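Bedau Hotel Guest Wi-Fi and TV Casting Upgrade: Progress Report

2021-10-01

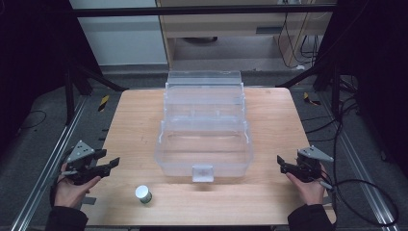 Hi all, time for another update from the Bedau, and I'm happy to say it's a good one (mostly!). When I wrote last, we were still waiting on switches for the east wing and I was getting a little twitchy about it. They came, they're racked, and the east wing is live.

So where does that leave us? Of the 333 guest rooms in the building, 177 now have the new access point and the casting box behind the TV. That means guests in those rooms can scan the code on the screen, get online, and play their own shows without calling the front desk. The rest of the rooms are still on the old system, and the two run side by side without fighting, which was my big worry back in the spring.

Collard has been doing the cabling and I really can't complain. Their crew works floor by floor while housekeeping has the rooms open anyway, and we've only had to move one guest so far (a light sleeper on four, who got a nicer room out of it). Bucur supplies the casting boxes. We did have 7 of them that wouldn't hold a pairing after checkout, so the next guest would still see the last guest's phone listed. Not good! Bucur swapped them and sent a firmware update, and I've had every box on floors two through five updated before we sell those rooms again.

Money: we're inside the budget you approved. The one thing I'd like to flag is the conference level. The drawings show conduit from the service closet to the ballroom, and there isn't any. Collard wants to run roughly 600 feet of new cable above the hallway ceiling instead. I've asked for a written quote and I'll send it over before I say yes to anything. It should fit in the contingency, but I'd rather you saw the number first.

The front desk got their training in two short sessions, and they asked for a one-page cheat sheet they can keep by the phone. I'm writing it now. They also want the welcome screen to show breakfast hours, so that's on my list for Bucur.

Next up for October is the west wing, top floor down. After that we go to the Lerwood, where I still need somebody to find me the key to the roof closet. If you know who has it, please call me!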